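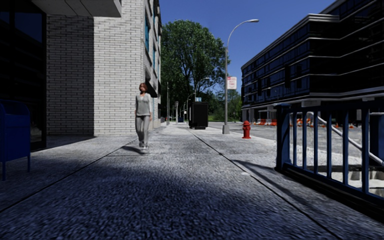

Re: [trandora-users] Delivery robot freezes on shaded pavement

On 15 May 2019 the Fleta test group wrote:
> Build 27 stopped dead 5 times in the simulated city last night.
> Log says "drop ahead". Is anyone else getting this?

Yes, same fault, and I think I've got it! The depth check reads a hard shadow edge as a kerb, so the robot brakes and won't restart.
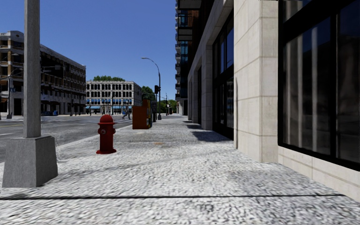
My own runs on build 44 fail in a different spot. The planner is fine on open paving, then it meets the thin black seam running across the pavement and logs a step. Worse, it once swerved towards the hydrant to get round it, which on a real street could put someone in the road. Raising the filter to 2000 points cured it for me. Please try it, I'd love to see your logs!

Zolumano sim desk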